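Samstag, kurz vor sechs Uhr früh

Ich bin wach, bevor der Wecker klingelt, und das will bei mir etwas heißen! Gestern bin ich in Dinik angekommen, mit einer Blase an der linken Ferse und so guter Laune, dass ich beim Abendessen der halben Herberge von unserem Weg erzählt habe. Es ist mein erster Pilgerweg überhaupt. 21 Kilometer am ersten Tag, 16 am zweiten, und heute kommt das Stück über den Rücken nach Piras, auf das ich mich seit Februar freue.

Gestern Abend war Vesper in der kleinen Kapelle. Ich hatte mit fünf Leuten gerechnet, aber die Bänke waren voll, und die Frauen vorn haben den Psalm 121 gesungen - ohne Orgel, ohne Noten, einfach so. »Ich hebe meine Augen auf zu den Bergen.« Den kenne ich seit dem Konfirmandenunterricht und habe ihn damals brav heruntergeleiert. Jetzt, mit dem Bergrücken vor der Tür und müden Beinen, hat er mich richtig erwischt. Ich habe leise mitgebrummt, eine Terz zu tief, und war glücklich.

Danach noch lange im Hof gesessen. Ich hatte mir vorgenommen, unterwegs jeden Abend eine Liste zu schreiben, wofür ich dankbar bin, und gestern hat die Seite nicht gereicht: die Quelle hinter dem Wald, das Brot, die trockenen Socken, der Hund, der uns fast bis zum Ortsschild begleitet hat (er hieß irgendetwas mit B, ich habe es vergessen).

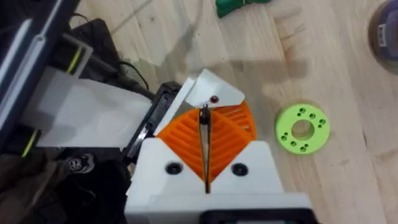

Beim Beten gehe ich gerade neue Wege, im doppelten Sinn. Zu Hause sitze ich und suche nach Worten, und nach zwei Minuten bin ich bei der Einkaufsliste. Beim Gehen reicht mir ein einziger Satz, den ich im Takt der Schritte wiederhole, und irgendwann ist er einfach da, ohne dass ich ihn schiebe. Eine Muschel hängt natürlich auch an meinem Rucksack, und seit ich sie trage, sehe ich überall Muscheln, sogar in dem orangefarbenen Teil aus dem 3D-Drucker mit seinen Rippen, die wie ein Fächer auseinanderlaufen. So viele Linien und alle laufen irgendwo zusammen! Darüber denke ich heute beim Aufstieg weiter nach. Vielleicht wird ja mein Satz für den Tag daraus.

Ein bisschen Respekt habe ich schon. Der Aufstieg fängt gleich hinter dem letzten Haus an, und mein Rucksack ist immer noch zu schwer. Das zweite Buch bleibt hier im Regal der Herberge, das ist beschlossen. Das Gesangbuch kommt mit, auch wenn es mehr wiegt als mein Regenzeug.

Unten klappert jemand mit Geschirr, es riecht nach Kaffee. In Piras soll es um 6 Uhr abends eine Andacht geben, und ich möchte unbedingt rechtzeitig dort sein. Jetzt Pflaster auf die Ferse, Stiefel an und los!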